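Small stand for keys by the door: T-bar or wall rail?

zkourkoulas
Mar 23, 2015
Looking at a tabletop stand for keys and bag charms. Mine is the Ikdale, a black T with hooks under the bar and a shallow oval tray at the foot. Main concern is tipping with everything on one end.
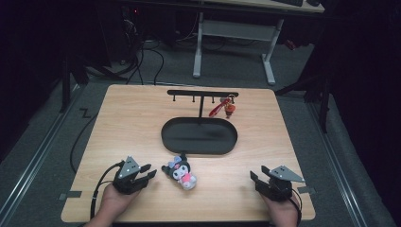

Keychain on the right end, plush still to find a place.

The strap is longer than I allowed for. The ornament hangs just above the tray.

Sisel
One keychain won't tip it. Load the hooks from the middle outwards and the question goes away.

lument_18
Disagree. Thin post, all the load at the top. I had a similar one go over with a full work set on the end hook. Wall rail, 3 screws, finished.

Sisel
A full work set is a different load. She has one strap and a charm.

gkikas526
Put coins in the tray, they act as ballast. The plush won't hang without a loop, so sew one on behind the bow.

zkourkoulas
Rented flat, so no screws. Will try the coins. Not sewing anything before April.

lument_18
Adhesive rail, then. Still not a T-bar.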